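Keeping a finish sound: Sanne Van Rooij on wax, oil and small boxes

Sanne Van Rooij has refinished small wooden goods for 17 years, first as an employee at Hendriks and then under her own name in a unit behind the Jenden rail yard. Most of what crosses her bench is the size of a shoebox or smaller: tea caddies, cutlery chests, sewing boxes, desk drawers that have lost their desk. We talked in March, mainly about surface finishes and how people damage them.

Her first point was about identification. "Before I touch anything I want to know what is on it. Shellac, lacquer, oil, wax over one of those. The test takes a minute. A drop of alcohol on a hidden spot, wait, touch it with a swab. If it goes tacky, it is shellac. If nothing happens I try lacquer thinner." She does the test on the underside or inside the back edge, and writes the result on masking tape stuck to the base.

She sees a lot of pieces where that step was skipped. The usual case is oil applied over an old film finish. The oil cannot get into the wood, so it stays on top and cures as a gummy layer that collects dust. "People then sand it, and the paper clogs, and they press harder. By the time I get it there is a hollow in the lid."

On abrasives she is specific. She rarely goes coarser than 320 grit on an existing finish, and for rubbing out a cured film she starts at 500 with a little mineral spirits as lubricant. Veneer gets a gray nylon pad and nothing else. Old sawn veneer can be thick enough to forgive a mistake, she said, but modern sliced veneer usually cannot, and the edges go first.

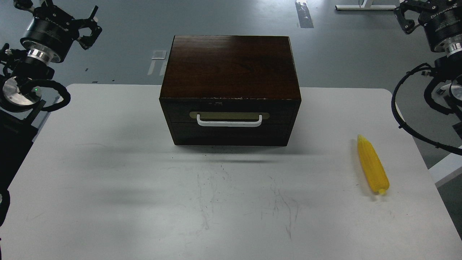
Edges take up a good part of her time in general. Finish pulls away from a sharp corner as it dries, so the film is thinnest where hands and tabletops do the most harm. When she builds up a new finish she breaks every corner slightly with two passes of fine paper. On an old piece she leaves the profile alone and touches in the bare wood with dye, then seals it with thin shellac on a small brush. "Dye first. If you seal and then color, the color sits on the surface and the next knock takes it off."

Her shellac schedule for a small lid is 8 thin coats over two days, rubbed level after the fourth and again at the end. She mixes from flakes and throws out anything older than 7 months. Old shellac dries slowly and stays soft, and a soft film will take a print from whatever is left standing on it.

Hardware comes off before any of this starts. Screws go into a strip of cardboard in the order they came out. She does not polish old brass unless a client insists. "Metal polish creeps under the plate and leaves a white line in the grain. Getting that out takes longer than the rest of the job." Where a handle has been changed at some point in the past, she generally leaves the later one in place. Filling old holes and drilling new ones does more damage than a mismatch does.

She is cool on most branded products. Sorano, a paste wax sold in the shop next door, is "fine, a bit soft in summer." Tarnik, an oil and resin blend, she uses on cutting boards and tool handles but keeps off boxes with lids, where the smell of the solvent can hang on inside for weeks. Silicone sprays she will not have in the building. The residue causes craters in any new finish laid over it, and it travels on rags.

For owners, her advice is short. Dust with a dry cotton cloth. Wax once a year at most, and buff until the cloth slides without drag. Keep the piece away from radiators and out of direct sun, and lift it to move it - grit under a base scratches both surfaces.

I asked about water rings. A white ring is moisture in the film and often fades if left alone for a few days. A black one means water has reached the wood and reacted with tannin, and that calls for stripping the area and bleaching with oxalic acid. She charges for over three hours on that job, even on a small lid, and tells clients so before they leave the piece with her.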